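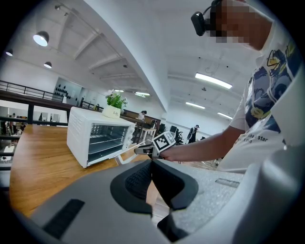
White countertop oven on a wooden table, with vent slots on the side panel and the control knobs stacked along the right of the door.

Section 2: Setting Up Your Oven and Making Your First Toast

Welcome to the fun part! Your Pandel countertop oven is out of its box and you are a short while away from hot, crunchy, golden toast. Please read this whole section once before you plug anything in, then come back to step 1 and follow along.

2.1 Choosing a spot

A sturdy table or counter is all you need. Plenty of our customers keep their oven in a shared office or break room, and it does a great job there (expect company once the smell of cinnamon toast gets going).

1. Pick a flat, level surface that can take some heat. Wood is fine as long as it is in good shape and you put the supplied heat mat under the feet.
2. Leave at least a hand's width of open space on both sides and behind the oven. The slots in the side panel let hot air out, so keep them clear.
3. Turn the oven so you can open the glass door all the way without bumping into anything. A slight angle toward the room often works better than lining it up square with the table edge.
4. Check that the cord reaches the wall outlet without pulling tight.

CAUTION: Do not set the oven under a low shelf or next to curtains, paper towels, or stacks of paper.

CAUTION: Do not use an extension cord or a power strip. Plug the oven straight into a grounded wall outlet.

2.2 Getting the inside ready

1. Open the door and take out all cardboard, foam, and tape. Look behind the racks too. There is a small foam block back there that is very easy to miss!
2. Slide out the wire racks and the crumb tray.
3. Wash the racks and tray in warm, soapy water. Rinse and dry them well.
4. Wipe the inside walls with a damp cloth. Do not spray water or cleaner into the oven.
5. Slide the crumb tray back in first, all the way to the stop, and then put the racks in.

Note: The racks only go in one way up. The raised lip belongs at the back, where it keeps your baking pan from sliding too far. If a rack feels stiff, pull it out, level it with both hands and try again.

2.3 The first heating (empty oven)

Every new oven needs one run with no food in it. This burns off the thin coating left over from the factory.

1. Open a window if you can.
2. Check that nothing but the racks and crumb tray is inside.
3. Close the door.
4. Set the function knob to BAKE.
5. Set the temperature knob to 300.
6. Turn the timer knob past the first mark and then to 29. The light comes on and the oven starts heating.
7. Stay nearby until the bell rings, then turn the other knobs to OFF and let the oven cool with the door open.

Note: A little smoke and an odd smell are normal on this first run. If you still notice smoke on the second run, unplug the oven and see Section 7, Troubleshooting.

CAUTION: The glass, the door frame, the top, and the side panels all get hot. Touch only the handle and the knobs, and wear oven mitts whenever you reach inside.

2.4 Your first toast

Now for the reward!

1. Place the rack in the middle position.
2. Lay the bread right on the wires, with a little space between slices.
3. Close the door and set the function knob to TOAST.
4. Turn the timer knob to the medium mark. Thick slices and frozen bread will want more, and raisin bread will want less (watch those raisins, they darken fast).
5. Take a peek through the glass toward the end. You can stop at any time by turning the timer back to OFF.
6. When the bell rings, open the door slowly and lift the toast out with wooden tongs.

Tip: The second batch always browns faster, as the oven is already warm. Turn the timer down a notch and you'll get a lovely match.

CAUTION: Never put buttered bread straight on the wires. Melted butter can drip onto the lower heating elements and catch fire. Use the baking pan for garlic bread, cheese toast, and anything else that melts.

2.5 When you are done

1. Turn every knob to OFF.
2. Unplug the oven by holding the plug, never by tugging the cord.
3. Let it cool completely before you wipe it down or move it.
4. Empty the crumb tray. In a busy office, do this daily.

For baking, broiling, and a really great open-faced tuna melt, go on to Section 3.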